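Farina Print Room: progress report to the Tutent Fund
Second report, covering the period to the end of February
Prepared by Cinzia Santoro
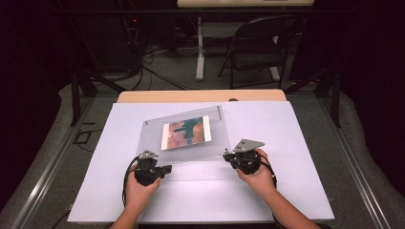
Summary

The grant pays for three things: evening classes in relief printing and painting, repairs to the large press, and a touring display of small works by people who have taken the classes. The classes are running as planned. The press is back in use. The tour is behind and we are asking to move one payment as a result, as set out under Money.

In this period 217 people came to at least one class. The target for the whole year was 500, so we are a little short of where we would want to be at the halfway point. The summer term is normally our fullest and I am not proposing to change the target.

Classes

We ran 11 courses between the autumn and the end of February. Most were in the main room at Farina. The two courses in Bollico were held in the reading room above the library, which is free to us in the evenings but has no sink. Fulvio Valentini taught both and carried water up in jerry cans. He has asked for a classroom with running water next term and I have written to the primary school about theirs. No answer yet.

The beginners' linocut course filled within a week of opening and we kept a waiting list. Everyone on that list has been offered a place in the spring. The small painting course was slower to fill, and the first one started with fewer people than we like. We had listed it as "Colour and Surface", and when people rang up they mostly wanted to know whether it was a painting class. It is now listed as "Painting Small" and bookings have picked up.

We moved the start time from six to half past six after the first term. People coming from work on the Bollico side were missing the first part of each class, when the tutor goes over tools and cleaning up, and that part had to be repeated for them. The later start has meant a later finish, and we lost one student who depends on the last bus. We have put her in touch with another student who drives that way.

Fees stay at the level agreed with you. The free places were all taken up in the autumn. In the winter term a few went unused, mainly because we sent the notice out too late for the housing association's newsletter. The spring notice has already gone to them.

What people told us

We ask everyone to fill in a short form at the end of a course. Most do. The comments are good on the whole, with tutors mentioned by name more than anything else. The complaints are about the cold in the main room, the shortage of sharp gouges, and drying space. On the last of these, students working in oil had nowhere to leave a piece between sessions and some took wet work home on the bus. We have cleared the shelves in the back corridor for this.

Several people said they would like an open session with no teaching, where they could come in and get on with something they had already started. We tried this twice in the winter. The first was busy and the second was not. We will run it monthly from the spring and see whether it settles.

The press

The large press was out of use for most of the autumn. The fault was in the bed rollers, which had worn unevenly, and a replacement pair had to be made. The quote in our application allowed for regrinding the old ones. The engineer looked at them once the press was apart and advised against it, as there was not enough metal left. You agreed the change by email and I am grateful for the quick reply.

The new rollers went in after the new year. The blankets were replaced at the same time. Fulvio spent a weekend printing test sheets and setting the pressure, and has written up the settings for the three paper weights we use most. The sheet is pinned up next to the press. Anyone who wants to use the press outside a class now has to be shown how by a tutor first and sign the book.

We also had the floor under the press checked, which was not in the original plan. It is sound. The cost was small and came out of the building budget, so it does not appear in the figures for this grant.

The touring display

This is the part that is late. The plan was to open at the Cikeck arts centre in the winter and move on to Bollico in the spring. Cikeck closed its ground floor for work on the heating and could not take us. They have offered us the same space in early summer and I have accepted. Bollico will now come after, in the autumn, if the library can confirm its dates.

The delay has given us more time with the selection. Students were invited to put forward one piece each, no larger than a sheet of A5, in print or paint. The response was better than we expected, and there is a fair balance between figurative and abstract work. Two tutors and a former student chose the pieces together over two evenings. Everyone who sent something in has been written to, including those whose work was not chosen, and all of them have been offered a place in the end of year show at Farina, where there is no selection.

Still to do for the tour:

Labels. The text is written but has not been checked by the artists.
Insurance in transit. One quote received, waiting for a second.
Transport from Farina to Cikeck. The van is available but needs a second driver.
A printed sheet listing the works, with a short note on each technique.
Hanging plan for Cikeck. We need the new wall measurements from them once the heating pipes are boxed in.

Cikeck has asked whether we would run a drop-in session on the opening day. I would like to say yes. It would need two tutors for an afternoon and a supply of ready cut blocks, and could be met from the outreach line without going over.

Staffing

There has been one change. Our part-time administrator left in the autumn and the post was empty for several weeks. I covered bookings during that time, which is the main reason this report is later than the first one. The new administrator is in post and has moved bookings from the paper diary to a shared calendar. Double bookings of the main room have stopped.

Fulvio has reduced his teaching by one evening a week at his own request. A former student has been assisting on the beginners' course with a view to leading it next year. She is paid at the assistant rate given in the application.

Money

Spending on tutors and materials is in line with the budget. Paper has gone up in price and ink has not, and between them they have come out close to what we put down. The press repair went over by the amount already agreed with you, and that has been met from contingency. There is enough left in contingency for the rest of the year provided nothing else major breaks.

The tour line is almost untouched. The third payment was due to be released when the display opened at Cikeck. We ask that it be moved to early summer to match the new opening. We do not need it sooner, and we are not asking for any increase.

The full statement of accounts is attached separately, with copies of the invoices for the press.

Risks

The main one is the Cikeck date. If the heating work overruns again we would open in Bollico first and go to Cikeck afterwards. The library is aware of this.

The second is classroom space in Bollico. Without a room with a sink we can go on teaching linocut there with water-based ink, but could not offer painting.

The heating at Farina also needs attention. Two students dropped out in the coldest weeks and gave this as the reason. We have bought oil-filled heaters as a stopgap. A proper repair is outside this grant and we are applying elsewhere for it.

Next period

Spring courses open for booking shortly. By the time of the next report we expect to have opened the display at Cikeck, run three open sessions, and settled the Bollico room for the autumn. I will send the confirmed opening date as soon as I have it, and you would be welcome to come. Please let me know if you want any of the class figures broken down by course or by venue, as the new calendar makes that fairly easy to do.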